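Pirico Gallery: Cloth and Tables

Home / Software / Gallery / Cloth and Tables

This page belongs to the Pirico project. Pirico is the software we write in Cernusstead for finding out where a gripper is, what it is touching, and what it should do next with a soft object. The gallery grew out of our internal wiki, and some of the notes are longer than a caption should be. I left them long. Visitors often write to us with questions about the software, and the answers were already in the notes.

We are a small team. Milagros Sarmiento wrote most of the perception part. I look after the planner and the tools around it, and I am also the one who writes the English, so please send the mistakes to me. The viewer we use every day is called Pritum. It started as a script for scrolling through recordings and is now bigger than the thing it was made to check.

What is in the set

The cloth set in the present release holds 2,093 recordings from homes. Each recording is a short task with one piece of fabric: fold it, turn it, pull it flat, move it to the other side. The person holds the gripper in the hand, and the camera rides on the gripper. From the video and the motion sensor Pirico must recover the path of the tool, and from the path we train the policy that later runs on an arm.

Of these recordings, 119 are marked "pose doubtful". They are still in the download, with a flag. We discussed for a long time if they should be removed. My opinion was to remove them, Milagros wanted to keep them, and she was right, as the doubtful ones have been the most useful for testing the new tracker.

How the tracker works, in short

The tracker looks for small points in the picture that it can find again in the next one. From many such points it computes how the camera moved. The motion sensor fills the short gaps, for example when a sleeve passes close to the lens. When the gap is long the sensor drifts, and the path slides away slowly like a boat that is not tied.

Points on the gripper itself must be thrown away. They never move in the picture, and a tracker that believes them will tell you that the camera stood still all afternoon. We use a fixed mask for the body and a moving mask for the linkage, which opens and closes. The moving mask is driven by the finger width, and the finger width comes from another small network. So one part of the software depends on another part, and if the width is wrong the mask is wrong also. In version 2 the two are estimated together. It costs more time on the computer but there are fewer strange jumps.
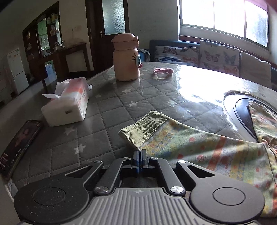 Surfaces give us more trouble than fabrics do. A cloth is soft and changes its shape, but it normally has a print, a seam or an edge, and the tracker can live with this. A shiny table is harder. The clear plastic sheet over the gray quilted tablecloth carries a large glare from the window, and a reflection does not stay in one place on the table when the camera moves. Points found on its border are false friends. The quilting has its own problem, as one diamond looks very much like the next, and the tracker may jump over by exactly one diamond and be quite satisfied with itself. For a table like this we prefer the things that stand higher and farther away: the tissue box, the peach bottle, the butterfly cushions on the sofa. They look different from each other and they are not part of the task. Close to the fingers, the ribbed light green cuff is what the contact model should care about, and the hem above the closed finger tips is a good test of whether it can tell "near the cloth" from "holding the cloth".

Notes on the glare filter

The filter is a simple thing. It takes the very bright areas, grows them a little, and lowers the trust in every point inside or on the border. We do not delete the points. In some rooms nearly everything on the table would be deleted, and then the sensor is alone. With lower trust they can still help when there is nothing better.

One parameter decides how far the bright area is grown. It is called glare_margin in the settings file and its default is 9. The unit is pixels at the reduced size, not at the full size. This was written wrong in our manual until August and I am sorry for the people who tuned it by the old text.

A window seen directly is also bright, but its frame is a real object and its corners are good points. The filter cannot see the difference between a window and the reflection of a window. For now Pirico checks if the points move together with the rest of the room for some time, and gives the trust back when they do. It is slow in the first second of a recording. If you see in Pritum that the path is shaking at the start and then becomes calm, this is the reason.

Notes on contact

For the planner, the most important question is when the fingers really have the fabric. We have no force sensor in the hand-held tool. The contact model uses a small window of the image near the finger tips and the finger width, and it gives three labels: free, touching, holding. "Touching" is the weak label. Two people who mark the same recording by hand will often disagree on it, and after a coffee one person disagrees with himself.

We tried to take this label away and keep only free and holding. The planner became too brave and closed the fingers early. With the middle label it waits a little, slides forward, and closes later. On the arm it looks shy, but it catches the edge of a sleeve more often.

Thick edges are easier for the model than flat cloth. A cuff, a collar or a double hem makes a visible step. With a single thin layer on a soft background, the model needs several images in sequence, and one still is not enough even for me.

Notes on holes, rims and dark places

A request came from the group of Jankauskaitė, who use Pirico together with a depth camera: how do we treat dark openings in a table? The short answer is that the planner must not think of the tabletop as one complete plane. Our older version did. It fitted a plane to everything flat and then planned a sliding motion over it, and a sliding motion over an opening can push the fabric down into it.

The newer version keeps a map of support, in small cells. A cell can be supported, not supported, or unknown. A dark area with a rim begins as unknown. If fabric lies over a part of it, the covered cells stay unknown too, and the planner takes the path around them if such a path exists. If it does not exist, the planner lifts the cloth instead of sliding it. The lifted motion is slower and the fold is less pretty.

Looking at recordings in Pritum

Open the recording and press the key T to show the tracked points. Green points are trusted, yellow are on low trust, red are thrown away. You want to see green spread over the room and not only in one corner. When all the green sits on one object, the rotation may be fine while the distance is poor.

Press M to show the masks. The two round pads at the sides should be covered completely, also when the fingers are wide open. If a thin ring of the pad is visible outside the mask, please tell us the recording number. It is a small error but it pulls the path every time the hand opens.

Press C for the contact label. It is drawn as a strip under the time line, and you can correct it with the mouse. Save before you close the window — Pritum does not ask you.

Known problems

Tissues, curtains and other light things may move slowly in a draft and still be trusted. Screens that change their content are sometimes trusted as well. Milagros has a branch for screens, and it will be merged when it stops rejecting framed pictures on the wall.

Mirrors are not solved.

If you use the support map with an arm that is mounted on the table itself, set the base cells as supported by hand. Otherwise the planner refuses to start and the message it prints is not helpful. I will write a better message.

Previous gallery: Drawers and Handles
Next gallery: Kitchen Shelves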